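4.2 Sorting objects between two containers with both arms 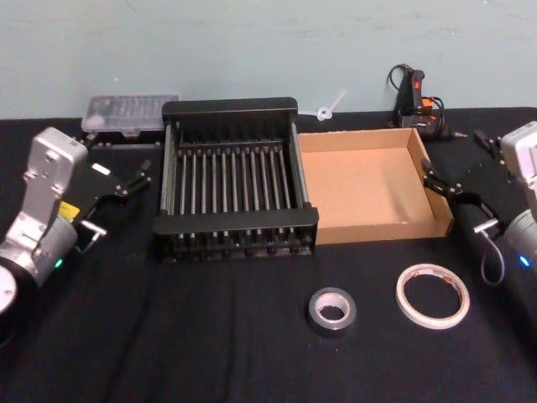 Figure 3. Tabletop for the two-arm sorting task, with the dish rack and cardboard tray at the back and two rolls of tape in front.

The rack-and-tray task is the one we most looked forward to running, and it gave us the clearest result in the paper. Each trial asks the policy to pick up two rolls of tape and place them in a container named in the instruction: either the dish rack or the shallow cardboard tray next to it (Figure 3). The two rolls differ in size and thickness, so a grasp that works well on the silver duct tape tends to be a poor one for the wider, thinner white roll. Both lie flat on black cloth, which wrinkles easily and changes the background a little from one trial to the next.

We left other items along the back of the table, among them a hot glue gun and a clear storage case. None of them is ever named in an instruction. In early tests with the Lindberg baseline, the arms would sometimes drift toward the glue gun and stay there, and we wanted to know whether our method would do the same.

Training used 3,842 demonstrations from our Irnus collection, of which 452 involve a rack of any kind. No demonstration pairs a rack with a cardboard tray. All of the data were recorded by operators driving both arms at once, and we kept the pauses in – an operator who stops to think about which arm to use is telling us something useful about the choice. Following Section 3.3, the arm-selection head is trained on these pauses along with the motion that comes after them, while the Gokeck model sees the same data with the pauses trimmed.

The difference was easy to see, even before we scored anything. The Gokeck model often started both arms toward the same roll, then backed one of them off. Our policy usually settled on one arm first and held the other still until the path was clear. Out of 22 trials, it placed both rolls in the named container in 19, compared with 11 for Gokeck and eight for Lindberg. Collisions between the grippers fell from six under Gokeck to one.

We were especially pleased by what happened after a missed grasp. When the thin roll slipped, the policy would lift the gripper, wait, and try again at the rim from a steeper angle. That recovery appears in very few demonstrations, and Kendra Simard found only two clear cases when she went back through the recordings. We do not yet know whether the behavior comes from those two cases or from the wider mix of retries on other objects, and Section 5.1 tests this by removing them.

Two of the three failures were placements into the rack, where the duct tape came down on top of the metal rods and rolled off. The third was a wrong container. Adding the Þorgeirsson height penalty during training fixed one of the rack cases when we replayed it from the same starting layout, but it also slowed every placement into the tray, so we left it out of the main results and report it separately in Table 4.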